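How to Segment Wrist Camera Recordings Before Training a Drawer Policy

This tutorial covers the labeling and splitting step we use for drawer tasks in the Pliseck project. It assumes you already have recordings with synced gripper width and arm pose. If you don't, start with the recording page and come back.

The task is a round side table with a drawer. The recordings come from a camera mounted behind the fingers, so the fingers are in view nearly all the time.

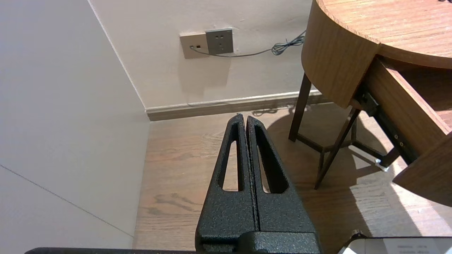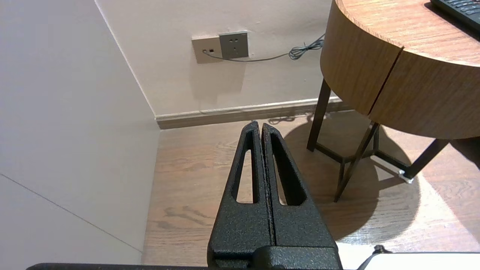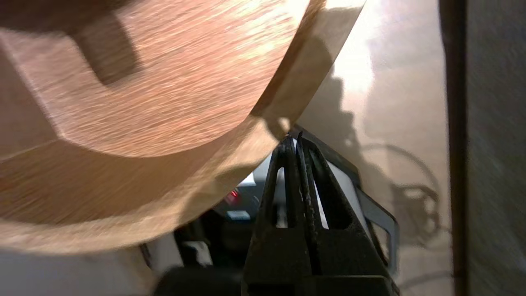 Wrist camera views from the side table recordings. The drawer is partly open in the first. The fingers are close together in all three.

Why segment at all

Our first policy was trained on whole recordings with no labels. It learned to reach toward the table well enough, but it often stopped short of the drawer and stayed there. Abenezer Teshome went through the training data and found that a large share of the steps had almost no motion in them. People pause when they teach. They line up the gripper, wait, look, and then move. The policy had learned the waiting.

Cutting out all the still parts made things worse. Some pauses matter, such as the short one when the fingers settle before a pull. So we label first and then decide what to drop.

What you need

A set of recordings from one task. We used 607 for the side table.
Gripper width and arm pose saved at the same rate as the images.
The Jullen labeling script and its settings file.
A person who knows the task and can check a sample by hand.

Step 1: Check the time offset

Images nearly always arrive later than the arm pose. If you skip this check, every label boundary will be off by the same amount and the policy will learn to act late.

Pick a recording where the gripper opens and closes fully at least once. Plot the gripper width over time. Then find the image where the fingers first start to part and compare its timestamp with the start of the rise in the plot. Do this for 5 recordings and take the middle value. Write it in the settings file under image_offset.

Don't use arm motion for this check. A fast move smears the picture and you won't be able to tell which image the motion starts in. In the third view near the top of this page, the grain on the wooden disc is streaked by motion blur, while the fingers still read clearly. Finger motion gives a much cleaner signal.

Step 2: Run the first pass

The Jullen script marks a boundary wherever one of these happens:

The gripper width changes by more than the set limit.
The arm speed falls below the low limit and stays there.
The arm changes direction sharply at low speed.

It gives each piece one of four labels: reach, contact, pull, or retreat. Closed fingers don't tell you much on their own. They can be closed during a reach, during a push, or while the arm is only looking around. The script uses pose and speed along with width for that reason, and you should be careful with any shortcut that uses width alone.

Set the minimum piece length to 200 milliseconds. Shorter than that and you get dozens of tiny pieces every time the person teaching makes a small correction.

Step 3: Check by hand

Open the review tool and go through a random sample. We have two people label the same sample without seeing each other's work. Eldana Mekonnen and Wondimu Belay did ours, and most of their disagreements were over where contact begins.

The rule they settled on: contact begins at the first image where the fingertips stop moving relative to the drawer. If the tips only overlap the table edge in the picture, keep the reach label. A wrist view flattens depth, and a tip can look like it is touching an edge that is well behind it.

Mark a recording as unclear if the drawer can't be seen when contact should begin. Leave it out of the first training run.

Step 4: Trim the pauses

Now drop the still parts, but only inside reach and retreat. Keep every pause inside contact and pull. If a pause sits on a boundary between two labels, keep it and give it to the later piece.

Trimming breaks the spacing between steps, so resample each piece after you trim it — the training code won't warn you if you forget.

Step 5: Split by session

Put all recordings from one session in the same split. Light on the floor and the position of the table change between sessions but hardly at all within one. If you split at random, the test set will be full of near copies of the training set and your numbers will look better than they should.

We held out 2 sessions for testing. Reginald Villanueva also keeps a small set from a different room, which we run only when a policy is otherwise ready to use.

What we saw

After the change, the policy stopped short of the drawer far less often. Pull quality stayed the same, which we expected because the pull pieces were left alone. The remaining failures are mostly bad approach angles, and segmenting doesn't help with those. We tried adding a fifth label for lining up, but the reviewers could not agree on where it started and we took it out again.

The same settings worked on the Erell cabinet recordings after we raised the low speed limit. They did not work on sliding doors, where there is no clear pull phase. For those, see the notes Tekle Seyoum keeps in the Gebremichael folder.

Last updated 2026-01-18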